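4.2 Manipulação de objetos deformáveis com o kit Nuseo

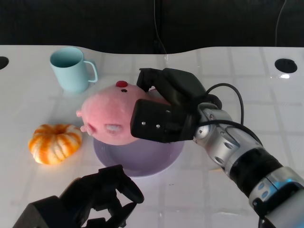 Figura 3. Ensaio com objeto de pelúcia apoiado em prato raso, kit Nuseo na configuração de dois braços.

O kit Nuseo é comercializado pela Stoddale como um conjunto fechado, composto por dois braços, duas garras, módulo de controle e o pacote de software Nikzad, na versão distribuída em abril. Para esta avaliação interessava saber se o conjunto, sem modificação mecânica, permite manipular objetos macios e de contorno irregular próximos a objetos rígidos. As tarefas foram montadas sobre uma mesa branca de superfície brilhante, com poucos itens por vez. Na Figura 3, a garra direita está sobre a pelúcia rosa, com o dedo superior passando por cima do objeto e a parte inferior encostada na lateral, enquanto a garra esquerda permanece junto à borda frontal da mesa, sem contato com nenhum item. A caneca azul-clara e a pequena abóbora listrada funcionam como obstáculos e não podem ser deslocadas durante a tarefa.

Foram registradas 656 tentativas, das quais 419 terminaram com o objeto retirado do prato e depositado na área de destino. Contou-se como falha qualquer tentativa em que o prato saísse da posição inicial, em que um obstáculo fosse tocado ou em que o tempo ultrapassasse 45 segundos. O arraste do prato foi a falha mais frequente. O problema aparece quando a garra se aproxima em ângulo baixo e pressiona a pelúcia contra a borda antes de fechar os dedos. O parâmetro de força de fechamento oferecido pelo Nikzad tem apenas três níveis, e o nível intermediário, que é o padrão de fábrica, mostrou-se excessivo para esse tipo de objeto. No nível mais baixo o arraste diminuiu, mas aumentaram os casos de escorregamento durante a subida.

A calibração dos dois braços levou 35 minutos na primeira instalação, seguindo o manual do fornecedor. O procedimento precisa ser repetido sempre que a base é movida. A documentação não informa esse requisito de forma clara, e parte das sessões iniciais no laboratório de Pavby teve de ser descartada. O cabo externo que sai da região do punho e forma uma alça acima do braço também exige atenção no planejamento das trajetórias, pois o modelo de colisão fornecido com o kit não o inclui. Nos ensaios aqui relatados, adicionou-se manualmente um volume de segurança em torno do punho.

O suporte técnico da Stoddale respondeu às duas consultas enviadas e confirmou a ausência do cabo no modelo. Os resultados com objetos rígidos, obtidos com os mesmos parâmetros de controle, são apresentados na seção 4.3.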